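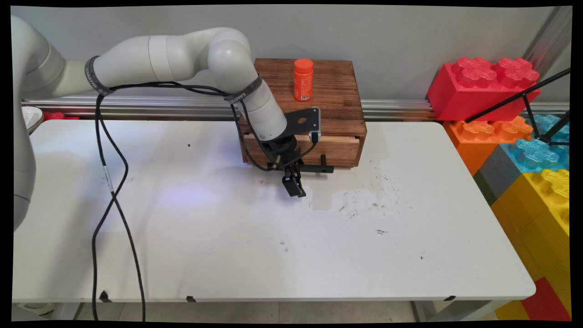
Small Boxes with Drawers: Gallery

Print this page | E-mail this page

Text and notes by Euan McIver
Last revised 15/07/2021

The entries on this page cover single-drawer wooden boxes and the parts that matter when one is repaired: drawer front, runners, bottom panel, carcass, finish. Most pieces came through the Flunach workshop between April and the summer closing. Catalog numbers are given only where a piece has one. Dimensions are left to the measured drawings, which are kept in the workshop binder and can be copied on request.

Terms are used as follows. The carcass is the fixed outer box. The drawer front is the face you pull. The top edge is the narrow surface you see when the drawer is partly open. Runners are the strips the drawer slides on, whether they are separate pieces or part of the carcass.

Stained box, one drawer

Reddish-brown stain with the grain showing through. The top edge of the drawer is unfinished and reads lighter than the face, so the difference is plain as soon as the drawer is pulled slightly open. An orange plastic bottle with an orange cap is standing on top, toward the back left.

Top edge, left bare

A bare top edge is common on stained boxes of this size. Stain and topcoat add thickness, and on a tight drawer the extra material can rub against the rail above. If the edge is to be colored to match, use stain only and keep it off the inside faces.

Top edge, stained to match

The same drawer type after coloring. The end grain at the corners took more stain than the long edge and came out darker. A thin coat of sealer on the end grain first would have evened it out.

Haugen box, no. 384

Beech, oiled, with a turned knob. The bottom panel sits in a groove on 3 sides and is pinned at the back. The pins had rusted and were replaced with brass. No other work was done on the carcass.

Haugen box, bottom panel removed

The groove is shallow and had filled with old wax and dust. It was cleared with a scraper cut to width. Do not use a chisel here; the lower lip of the groove is thin and splits along the grain.

Runners, worn

Wear on the left runner only. The drawer had been pulled from one side for a long time and had started to rack. The hollow is deepest near the front, where the full weight of an open drawer rests.

Runners, patched

A strip of the same species let into the hollow and planed flush. Hide glue, clamped overnight. The grain of the patch runs front to back, as it does in the original runner.

Drawer stop, glued block

Two small blocks at the back of the carcass set how far the drawer goes in. When one block falls off, the front closes at an angle and the reveal is wider on one side. Refit the missing block with the drawer in place and the front flush.

Drawer stop, front rail type

The stop is fixed behind the front rail and catches the inside of the drawer front. It is neater than the rear block and harder to reach. Replacement needs a long narrow clamp or a wedge cut to the inside height.

Zalska pattern, assembled

A plain box made from the Zalska drawing, used at Flunach as a first exercise. Butt joints at the carcass, rabbets at the drawer. The drawing calls for pine, but poplar works as well and moves less.

Zalska pattern, parts before glue-up

Parts are marked on the inside faces with a carpenter's triangle. Check that the drawer front is cut from the same board as the carcass sides if the box is to be left clear. Under a dark stain the match matters less.

Zalska pattern, drawer too tight

The drawer was fitted in dry weather and stuck after a humid spell. The cure was a few passes with a block plane on the top edges of the sides. Candle wax was tried first and helped for a short time.

Joint, half-blind dovetail

Four tails to a side, cut by hand. The baseline is visible and was left in. The gap at the lowest tail was filled with a sliver of veneer, glued and pared back.

Joint, pinned rabbet

Quicker than the dovetail and strong enough for light use. The pins are bamboo, cut from skewers. Pins set at a slight angle hold better than pins set square.

Pull, turned knob

Tenon glued into a through hole and wedged from inside. A loose knob on this type can usually be saved by driving the wedge a little deeper. If the wedge has gone, cut a new one in hardwood.

Pull, finger notch

A shallow curve cut into the lower edge of the front. It needs clearance below, so it will not work where the front sits on a bottom rail. Sand the inside of the curve before finishing; it gets the most handling.

Stain samples on scrap

20 strips from one pine board, each with a different mix. The strips were wiped at the same interval and left without topcoat. The redder mixes lost some strength as they dried. Sample strips should come from the same stock as the box, sanded to the same grit.

Finish, wax over stain

Paste wax over a dry stain gives a low sheen and is easy to renew. It is a poor choice for a box that will have bottles or glasses kept on it. Rings show quickly and the wax has to be stripped locally before the stain can be touched up.

Finish, shellac over stain

Two thin coats, rubbed back with fine steel wool. Shellac seals the color and dries hard enough for normal use on a desk or shelf. Keep it off the runners and the underside of the drawer.

Dedudent box, before repair

Oak carcass, drawer front missing. The sides and back of the drawer were sound and the bottom had warped. The groove in the sides gave the position of the original front.

Dedudent box, new front fitted

Front made from quartered oak, left slightly thick and planed after fitting. Color was brought down with weak tea and one coat of brown stain. The match is close in daylight and less so under a warm lamp.

Notes on copying

Drawings may be printed for personal use. Corrections to the entries are welcome, with the title of the entry in the subject line. The next update will add lidded boxes and one chest of small drawers.

Contact | Copyright Euan McIver. All rights reserved. | Back to top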